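Budgeting for handheld grippers, second year. What am I forgetting?
Equipment & Purchasing board, 11 replies

benchlight_mo
Posted 2019-11-15

Hi all, long time reader, I mostly post in the wiring section. I've been handed the equipment plan for next year and I have until the end of the month to turn it in. We do hand-guided recording, people walking up to ordinary desks and doing ordinary things with a gripper in their hand, and the recordings go to the folks who train the arm. The arm itself is a Rumell and it's paid for, thank goodness.

So my list right now is grippers, fingertip pads, cables, storage. I have a quote from Vakatholm at 938 per gripper, pads included for the first set only. Brøndum quoted 562 but theirs comes without the camera and without any mount for the marker. We work in pairs most of the time, right in the regular office with all the monitors and cords.
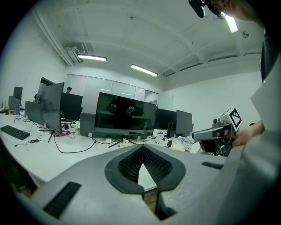 How many spare pads do you buy per gripper?
Four sets a year if you run every day, two if you don't.

That's what our old plan said anyway, and I'd love to hear if anybody thinks it's too low. Also, do I go with the cheap ones and add my own cameras? I'm leaning that way and my boss is leaning the other way.

torque_and_tea
Go with your boss on this one. I did the cheap-plus-camera thing two years ago and spent most of April making brackets. Every bracket was a tiny bit different, so every gripper needed its own calibration, and when a bracket cracked we started over. Put a price on your own hours before you call it cheap!

pallet_jim
I'd say the opposite. 938 minus 562 is a lot of money for a camera and a piece of plastic. If you've got somebody who can print mounts (and you only need to get the design right once) you'll come out ahead by the third unit. Torque, were you printing yours or bending metal?

torque_and_tea
Bending metal. OK, fair. Printed would have gone better. I still wouldn't do it again.

benchlight_mo
We do have a printer, it's a bit cranky but it works. Pallet, did you ever lose a whole day to a mount that slipped?

pallet_jim
Once. We put a paint-pen line across the joint after that and everybody checks it before they start. Costs you one pen.

Salim Urio
I do the purchasing for a group about your size, so let me throw in the boring stuff. Your list has no line for shipping, none for repair, and none for the weeks when a unit is away getting repaired. Last year we had a gripper gone for nine weeks. If you work in pairs, one missing gripper stops two people, so buy one more than you need and write "spare" next to it in the plan so it doesn't get cut. Ask Vakatholm in writing what the pads cost after the first set, too. That number wasn't on our quote either and I had to call twice to get it.

benchlight_mo
Oh, that's a good one. I had repair down as "misc" which I guess is the same as not having it. And no, the pad price isn't on the quote, I just checked again.

quietdrawer
Can I disagree with the spare? We bought one and it sat in its box until the firmware was too old to talk to the others. I'd put that money into a service contract. Stundonico does up to 14 days turnaround and they'll take other makers' grippers.

Salim Urio
Quietdrawer, you have to rotate it. Ours goes into use every Monday and another one rests. I'd take the contract as well if the budget stretches, but if it's one or the other I want the thing on my shelf.

benchlight_mo
Rotation makes sense to me, I'll write that in. One more thing I keep going back and forth on is space. We share desks with people who are doing their regular jobs, and I was going to ask for a couple of folding tables so we'd have our own corner. 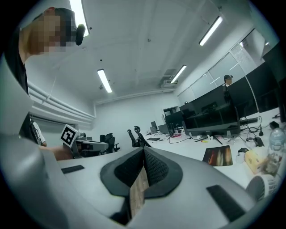 The tables are cheap, it's the floor they'd stand on that gets argued over. If I ask for a corner I'll probably lose something else off the list, and I'd hate for it to be the pads. Then again the arm folks say they want recordings from real desks with real clutter, so maybe I'm asking for something they don't even want?

pallet_jim
Skip the tables. Ask the arm people to put it in an email that they want real desks, staple it to the plan, done. Spend the table money on cable clips and a decent charging shelf.

torque_and_tea
Agree with Jim for once. Though I'd still get one table, just for laying out tools when you swap pads. Doing that on somebody's keyboard gets old fast.

benchlight_mo
OK! One table, one spare, repair as its own line, and I'm calling Vakatholm about the pads on Monday. Still not settled on cheap vs. complete. I might ask Brøndum for a single loaner and see what our printer does with it. Will post the numbers when I have them.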